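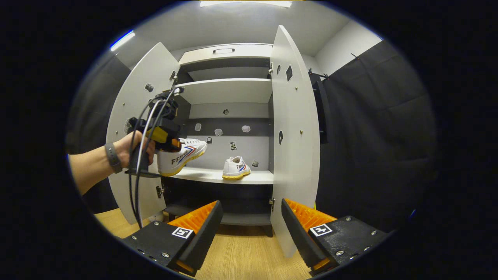

Hi, I'm Shabnam, and I put shoes away for a living

Okay, shoes and coats and board games and the nine half-used rolls of wrapping paper under your bed. But it started with shoes, and shoes are still what most people call us about. That's a white cabinet and a pair of white Feiyues at the top of the page. (I love those sneakers, by the way. The red and blue stripes, the yellow sole! I would look at them on a shelf all day.)

I'm Shabnam Kiani and I run Brostcombe Home Organizing in Osteddale. We're a small outfit. We come to your house, we open the doors you've been leaning on to keep closed, and we stay until everything behind them has a spot.

How this got going

I used to do the scheduling for a dental office, and I was the person in the break room who rearranged the mug cupboard. Then my sister moved into a rental with an entryway the size of a bath mat and four people's shoes in it, and she called me nearly in tears after tripping over a rain boot with a baby on her hip. I drove over with a tape measure and a roll of masking tape. We found a cheap cabinet secondhand, moved one shelf up two holes so the boots would stand, and gave each kid a strip of tape with their name on it.

She sent photos to her friends. Her friends called me. One of them had a mudroom that took me two full weekends, and I undercharged her so badly that my husband made me sit down and write a price list, which I still have, with his handwriting all over it. I gave notice at the dental office that May.

The name comes from the street where my sister was living, Brostcombe Lane. I wanted to call it something with "tidy" in it and everybody in my family voted no.

Who you'll meet

Me, first. I do all the walk-throughs myself, and I'm on most of the jobs. I'm the one with the tape measure and the opinions about hangers.

Jayanthi Rajan has been here longest. She was a school librarian and she labels like one. If you have a big collection of anything (records, fabric, seed packets), ask for Jayanthi, because she'll want to know how you look for a thing before she decides where it goes, and that conversation is the whole job as far as she's concerned. She also has the patience for paperwork drawers, and I don't.

Bent Bech does our shelves, hinges and anything that requires a drill. A surprising number of messy cabinets are messy on account of a door that won't open all the way! Bent looks at the hinges before any of us touch what's inside. He'll plane a sticking door, move a shelf, swap a knob. He won't paint, please don't ask him, he'll say yes and then be miserable.

Kausar Ansari handles kids' rooms and move-ins. She has three boys and can tell you which toy bins will survive. She's also the one answering the phone before lunch, so if you call at 9 a.m. you'll get Kausar, and if you call at 4 p.m. you'll get me, probably in my car, parked, eating crackers.

What a visit looks like

I come over for the walk-through and you show me the worst part. Don't clean first. People always clean first, and then I can't tell where the stuff lands when you walk in tired with groceries, and that's the thing I most need to see.

After that we pick a day and the crew shows up with bags, tape, a step stool and a speaker (you choose the music, Kausar has veto power over polka). We empty one section at a time. Never the whole house onto the lawn, I've seen that on TV and I think it's mean. One cabinet, everything out, wipe it down, decide, back in. Then the next.

You do the deciding. I'll ask when you last wore it. I won't roll my eyes. If you want to keep your prom shoes, we'll find a good box for the prom shoes.

A small closet or an entry cabinet usually fits in a morning. A garage won't. I'll give you a written price after the walk-through and it doesn't change, even when we find the second layer.

My actual opinions about shoe cabinets

You came to an about page and you're getting opinions, sorry.

Pairs go in together, side by side, toes out. I know some people do one toe in and one toe out to save room, and on a narrow shelf I'll do it too, but toes out is easier when you're looking for the blue ones at six in the morning.

The sneakers you wear every day get the easy shelf, the one you can reach without squatting or stretching. Dress shoes can go up top or down low. They're used to waiting.

Leave a gap. Every shelf I set up has room for one more pair, and people try to fill it before I've left the driveway. Please don't! That gap is for the shoes you have on your feet right now.

White shoes get wiped before they go back. An old washcloth, a little dish soap, let them dry with the laces loosened, and only then close the doors on them. Wet shoes in a closed cabinet will make your whole hallway smell like a locker room, and I've been called to two houses where that was the entire problem.

Doors or no doors? I go back and forth. Open racks get used more. Doors hide more. If you have a dog who eats insoles, you want doors. If you have teenagers, I'd take the doors off and give up on hiding anything. Jayanthi disagrees with me about this and you're welcome to ask her about it, she has a lot to say.

And measure your tallest boots before you buy a cabinet. Measure them standing up. I have 571 photos on my phone of cabinets with boots lying down in them.

Where we work

All of Osteddale, plus out to Tistasholm on the lake side. For Tistasholm we add $40 to cover the drive, once per job and not per day. If you're past there, call me and we'll talk, I like a road trip but I need enough work at the end of it to bring Bent.

We work in apartments, houses, one houseboat so far, and the occasional shop stockroom. We did the back shelves at Qiu Alterations downtown, where every spool and zipper had to be findable by someone with pins in her mouth, and I still go in there just to look at the drawers.

What happens to the stuff you don't keep

We load it and take it that same afternoon, so it isn't sitting in your hall for you to dig through at night. Wearable shoes and coats go to the clothing closet that Purificación Arroyo runs out of the old feed store. She's picky, and I mean that as praise. Shoes have to be in pairs, with laces, clean enough that you'd hand them to a friend. We do the wiping and the lacing in my garage with the radio on. Last winter we brought her 830 pairs and she sent back eleven, with notes.

Anything too far gone gets recycled where the county will take it. Batteries and old paint we can't haul, but Kausar has the drop-off hours on a card and she'll leave you one.

The Saturday shelf, which has moved

A few of you still ask about the free shelf outside my garage with spare bins, hooks and leftover shelf boards. It's still going, it's just on the other side of the house now, by the hose. Take what you can use. If you take the last pack of shelf pins, text me so I can put out more.

Prices, quickly

Walk-through is free inside Osteddale. A single closet or cabinet is a flat price and I'll tell you on the spot. For bigger jobs, most whole-house projects come in under $1000 for a small place, and I'll say so plainly if yours won't. Hardware is whatever the store charged, with the receipt taped inside the cabinet door. That was Bent's idea and it's been so handy when somebody needs a matching hinge later.

We don't sell bins. I'd much rather use the baskets you already own, and you own more than you think, they're in the garage with the lids missing.

Come say hi

Call in the morning for Kausar, in the afternoon for me. Or use the form on the contact page, and if you can, attach a picture of whatever's bugging you with the doors open. Tell me who lives there, how many feet we're talking about, and whether there's a dog.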